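Sorting small parts on a quilted mat
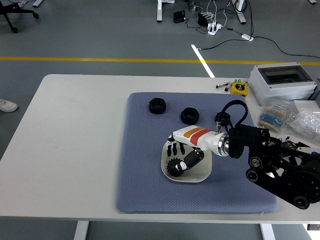
Lahcen Amrani
January

The bench top is white and hard, and anything with corners slides on it. Nuts are worse, as they land on an edge and roll. I put a padded mat down last month, the blue-gray kind with a honeycomb quilt, and left it there. A dropped nut now stays within a hand's width of where it fell. The quilting is shallow enough that small parts don't get lost in it.

The second change was a square dish in the middle of the mat. Loose parts go into it one type at a time. At the moment it holds the small black spiked piece, a gear or star knob from the Trorkach kit that came without a part number. It goes in the dish until I find out what it fits.

The black hex nuts come in different sizes and stay out on the mat, largest on the left. I check each against a bolt before bagging it. Thread pitch is hard to judge by eye, and I have mixed up two sizes before.

Resistors stay on their paper tape in a clear bag at the back of the table. Cutting them off early saves no time and the leads bend. The small clear plastic parts have their own bag. The white enclosure with the window in its lid sits behind both. I want it for the Sikder timer, but the lid needs 3 mm screws and I have 5 left, none of them the right length.

Next job is labels. Siham Bouazza suggested writing the thread size on the bag before filling it, and I have started doing that with the nuts.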